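Speaker notes: Moving a small town library in one summer
Friday session, 10:30 a.m., Room 2
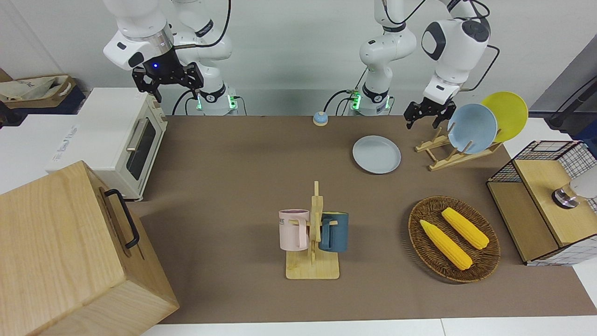
Two arms at the back of a brown tabletop, green lights at the bases.

Opening (2 minutes)
Welcome people in. Ask who has moved a collection before. Wait for hands.
Peserlow closed its old branch in June and opened the new one in September. This talk covers the books, the shelving and the phone calls. It does not cover the building contract.

Measuring
We measured shelves, not books. The old branch had 960 feet of filled shelf. The new one had 835 feet on the first plan. Let that sink in before the next slide.
We got part of the gap back by adding a top shelf in nonfiction. The rest was weeding. Large print was left alone.

Weeding
Rule used: not checked out in five years and held at another branch in the county. Local history was exempt. Cookbooks took the longest.
More than 300 items went to the sale table at Forkutthorpe. Mention that the sale money went to the children's room rug, people always ask.

Labels
Every cart got a number and a color. The number was the order of loading. The color was the room.
We ran 69 cart trips. Trip 14 went to the wrong door and we lost most of a morning. If I had it to do over, I'd put the label on both ends of the cart.

Shelving vendor
We used Kalter for the steel uprights. Delivery was in two parts. Check the box of shelf clips before you sign. Ours was short and the second box took eight days.

Telling the public
Due dates were extended to the end of the closure. Holds went to Forkutthorpe. We put this on the door, the water bill and the web page. Most callers had read the water bill.
The book drop stayed open too long. Lock it the day you close.

Questions (10 minutes)
Likely ones: staff hours, insurance, what happened to the old card catalog. It is in the lobby and holds seed packets.
Handouts are by the door. The cart label template is on the back page.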